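Speaker notes: "Full boxes, thin story"
Regional freight forum, Sistthorpe, 20 minutes plus questions

Start with the Korari annual result. Put the headline figure up and leave it there a moment. 933 port calls, a record. Ask who in the room was paid more per box because of it. Wait.

A port call is a ship turning up. It says nothing about how much came off. Korari changed how it counts feeder calls in October and the footnote is on the second-last page. Read it out slowly.

Next, the Calier merger. We were told the combined schedule would give shippers more choice. I went through the old and new timetables. Two weekly sailings became one, on a bigger ship, and the bigger ship skips us when it's late. I can't find the choice. 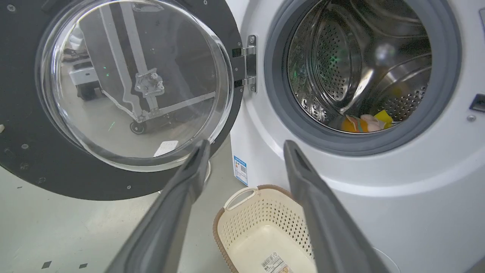
Reliability. Ghasemi claims 80 per cent on time. On time means within a day either side, and cancelled sailings are left out altogether. If you leave out the ones that didn't sail, I'd hope for a better number than that.

Small importers: read the email from the appliance wholesaler (permission given, no name). Booked 600 units, 232 rolled to the next vessel, storage charged on the lot. The line called it a "service adjustment". Pause for the groan.

Surcharges, if time allows. Ask for the formula in writing. I've asked three lines and have one reply, which was a brochure.

Likely question: won't new ships fix this? Maybe. They said so about the last lot. I'd want to see the sailing schedule before I cheered.

Skip the fuel slide if we're past 11.15. Leave the Korari footnote up during questions.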